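Do I need to know any coding to join?

Nope! I'd never written a line when I joined Fasthorpe in December. Rupert Marti will sit down with you the first couple of times, and he's really patient (I tested this a lot).

What do you do at meetings?

Right now it's grasping. We work the grippers by hand and practice on snacks in a box, over and over. Wrappers are great for it, all shiny and crinkly and never lying the same way twice. 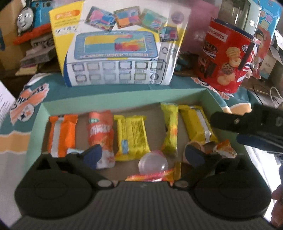
Joining and costs

How old do I have to be?

You need to be 13 by the day you sign up.

Is there a fee?

It's $30 a term, and you can pay Sixten Rustad at the door.

Can I eat the practice snacks?

Please don't! I keep a separate bag for that, so just ask me.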